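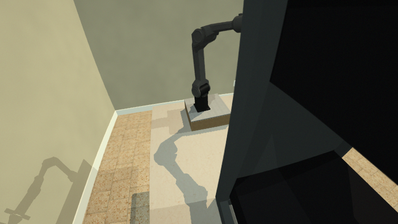 Right, where have we got to since July? The short version is that the Lumanlan hedgerow is in the ground, or most of it is, and your grant has gone nearly as far as I promised it would.

We planted 2,610 whips along the lane side, mainly hawthorn and blackthorn with a bit of hazel where the soil is deeper (lovely stuff, I wish we had more of it). The Druverar end is still bare. It floods, the contractor from Jerkov took one look and wouldn't bring the digger down, and I can't say I blame him! I'd like to move that stretch to next season and put willow in instead, if you're happy with that.

Spending so far is on the sheet I sent over. The guards cost more than quoted, so I've cut the 2 benches back to one.
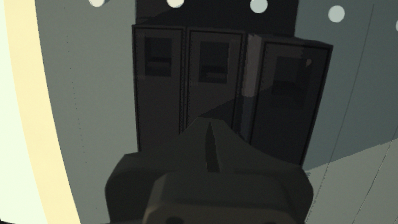
Flunent wrote back after my last update to say they'd rather keep both benches and lose some of the signs, as people on the lane had been asking for somewhere to sit. Fair enough, I can do that, but I'd need a yes from you before I order.

Deer have had a go at the top corner and we lost 15 plants there, all hazel, of course. Replacements are coming with the willow. I've also got eight rolls of spare netting in my garage, which I'll put up as soon as the posts turn up.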